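From: Pascual Pereyra
To: handheld-capture list
Subject: Re: Budget split for the second capture station

Olga, Brenda, everyone,

Replying inline to the budget question, then some notes on the parts of the order that are not in the quote yet.

On the August thread Olga Yáñez wrote:

> We have a fixed amount for equipment this cycle and I would like to
> place one order, not four. Current proposal is one more pair of
> handheld grippers, one more headset, and the rest on a used arm from
> the Lonbridge surplus list. Horacio thinks the arm can wait. Salinas
> already has an arm we can book.
>
> Questions:
> 1. Is a second pair of grippers useful if we have only one room?
> 2. What do finger pads cost us per quarter, including shipping?
> 3. Do the wrist markers need to be bought or can we keep printing them?
>
> I need figures before the purchasing window closes. Please do not
> reply with "it depends."
>
> Olga Y.

1. Yes. One room is enough for two operators if the tasks are small and done standing. The limit is setup time between tasks, and a second pair lets one person reset while the other records. Brenda Orellana timed this over a block of 60 episodes in the current room. Her notes are on the shared drive. The gain came entirely from overlap; neither operator got faster.

I would order the pair from Kusholm again, same revision as the ones we have. A newer revision is listed, but the pad mount is different and we would have to stock two kinds of pads. Ask them to confirm the revision in writing before we pay. Last time the order form and the packing slip disagreed and we lost most of a week on it.

2. Pads. We pay 147 per set delivered. Shipping is included only when we order four sets or more. Below that it is a flat charge per parcel, and it does not matter how small the parcel is. So the quarterly figure should be written as four sets, 588, and not as whatever we happen to use in a light quarter. Pads are the only consumable on the gripper that we replace on a schedule. The change interval is 300 episodes per set, and we should keep to it even when a set still looks fine. 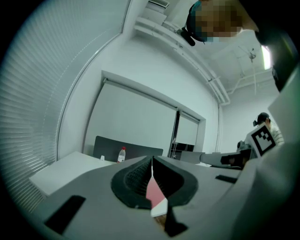
The reason for the fixed interval is thin parts. Cards, tags and flat strips are most of the current task list, and they are the first thing to slip once the grid texture on the inner face wears down. With blocks and bottles you can run a tired pad for a long time without noticing. With flat stock the grasp rotates a few degrees, the operator corrects for it without thinking, and the correction ends up in the data. Horacio Sepúlveda had to discard a whole batch from Prarnthorpe for this. Labor on that batch cost more than a year of pads.

Please also add a line for spare fasteners. They are cheap, but they are not in the pad kit, and the ones that come out do not always go back in.

3. Wrist markers. Keep printing the faces. Buy the cube bodies and the straps. Printed faces are fine if they are on matte stock and checked with calipers after mounting. Gloss stock is not fine. It throws highlights under our ceiling lights and the detector drops the face. Someone on the list asked whether a flat tag on the wrist would do the job. It would not for two-handed work, where the wrist turns too far for a single face to stay in view.

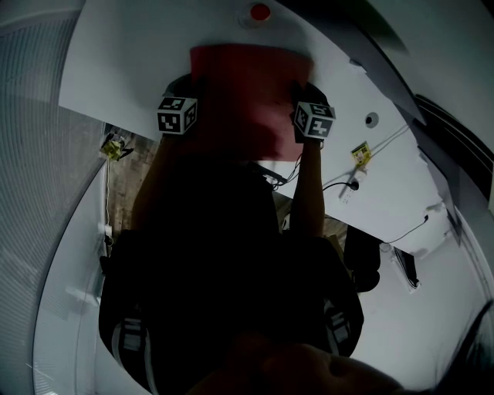
Two-handed tasks also change how many cubes we need to hold in stock. A bimanual station uses a cube on each wrist, so a second station means two more in service, plus a matched spare pair. When someone is holding a board in front of the chest, as with the red one here, the two wrists sit on either side of it at different angles, and a different set of faces points at the head camera on each side. That is the case to size the cubes for. If we go smaller to save on weight, the tilted faces get too few pixels at arm's length and we lose one wrist for part of the motion. I would stay with the present size. Straps should be bought in two lengths. The single length we have now is too long for Brenda and she folds it over, which lets the cube creep during a session.

The arm. I agree with Horacio. The surplus price looks good until you add the controller, the mounting plate and an inspection before power-up. We also have no floor position for it that keeps the reach envelope clear of the table. Booking time at Salinas covers replay checks for this cycle. If the task list grows we can put the arm in the next request with a proper site plan attached.

Suggested order, then:

Grippers, one pair, Kusholm, same revision: 2533
Finger pads, four sets: 588
Headset, one, same model: per Olga Sosa's quote
Cube bodies, four, present size: quote pending
Straps, two lengths: quote pending
Matte label stock: from the office budget
Spare fasteners: one bag per gripper
Arm: defer

The gripper price excludes the carrying case. I would leave the case out. We store the grippers on the shelf and they have not left the building since they arrived.

Two open items. First, the headset quote from Olga Sosa expires before the gripper quote does, so if both are going on one order, the headset date is the one that matters. Second, storage. Each station fills a disk faster than the original plan assumed, and the second station will share the same disk unless we change it. I have not included a disk in the list above. Horacio, can you send the current fill rate per session, with head and gripper video counted separately? I would like that number before I ask for anything.

Brenda, if you still have the caliper readings for the last set of printed faces, please put them next to the timing notes. Purchasing will ask why we are not buying finished cubes and the readings are the shortest answer.

I will be at my desk until 4 p.m. if anyone wants to go through the revision numbers by phone.

Pascual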